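What Does a 911 Dispatcher Do?

By Jarmila Kadlec
2021-02-22

When someone calls 911, the first person they talk to is a dispatcher. Dispatchers do not drive police cars or fire trucks. They sit at desks with phones, radios and several computer screens, and they send the right people to the right place.

The town of Hirnellow has one dispatch center. It is on the second floor of the public safety building, above the fire station. There are 4 dispatchers on duty at a time, day and night. In December the center answered 2,358 calls. In a normal month it gets about 2,000. The extra calls came mostly during an ice storm, when cars slid off the road and power lines fell.

What happens on a call

A dispatcher answers and says, "911, what is the address of your emergency?" The address comes first. If the phone cuts out, the dispatcher still knows where to send help.

Next the dispatcher asks what is going on. Is someone hurt? Is there a fire? Is anyone in danger right now? The questions can feel slow if you are scared, but help is often already on the way. The dispatcher types each answer into the computer, and the officers or firefighters can read it as they drive.

Some callers need to do something before help gets there. A dispatcher can tell a caller how to press on a cut to slow the bleeding, or how to get out of a smoky room by staying low.

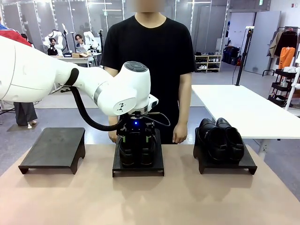

What if you call 911 by mistake?

Stay on the line and tell the dispatcher it was a mistake. If you hang up, the dispatcher has to call back, and an officer may be sent to your home to check. You will not get in trouble for an honest mistake.

When to call

Call 911 if there is a fire, if someone is badly hurt or will not wake up, if someone is breaking into a home, or if you see a bad car crash. If you can, get an adult first. If there is no adult, or the adult is the one who needs help, make the call yourself.

Do not call 911 about a lost toy, homework, or a cat that will not come down from a tree. Hirnellow has a different phone number for problems that can wait – ask an adult to help you find it.

How dispatchers learn the job

New dispatchers in Hirnellow train for months. They learn the radio codes and all the streets, even the short ones like Vlček Lane and Irier Court. They listen to calls with an experienced dispatcher next to them before they take calls alone.

Things to learn by heart

Your full name
Your address, with the apartment number if you have one
The phone number of a parent or another adult you trust
How to make an emergency call on a locked cell phone

Practice saying your address out loud with someone at home. Do not dial 911 to practice – use a toy phone or just pretend.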